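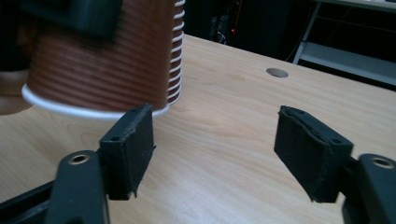
Showing a machine what to do will always be quicker than telling it, one reader of the first edition wrote to us, and a chapter on demonstration therefore ought to be short. The remark is half right. A person can stack cups in a few seconds, and can do so with almost no preparation. Writing down the same motion as joint angles and grip forces takes days. The difficulty lies in what the demonstration leaves out.

Chapter 7. Demonstration by Hand and by Remote Control

7.1 Two ways to record a task

A demonstration is a timed record of what was sensed and what was done. The methods in this chapter differ in where the person stands relative to the arm that will later do the work.

In remote control, the operator drives the real arm from a distance, through a joystick, a headset or a smaller copy of the arm. Every recorded motion is one the arm can make, but the operator feels little of the contact and tends to work slowly. In the Eltcombe trials, one operator needed nearly 12 minutes for a drawer task that took well under a minute by hand.

In hand-held recording, the person carries a gripper with a camera fixed to it and performs the task directly. No arm is present. Contact is felt through the handle, and the tool can be taken to any desk or kitchen. The cost comes later: the path of the gripper must be recovered from the video and other sensors, and some recovered paths will lie outside the reach of the arm.

7.2 A running case: nested paper cups

Paper cups are used throughout this chapter. They deform under light pressure, they stick together when nested, and a small error in finger height changes how many are picked up. The Kurup set contains 614 hand-held demonstrations, of which 400 are used for training in Section 7.5. The rest are held back for testing.

Before reading on, note which quantities a camera at the wrist can measure directly — and which, such as grip force, must be inferred or measured by a separate sensor.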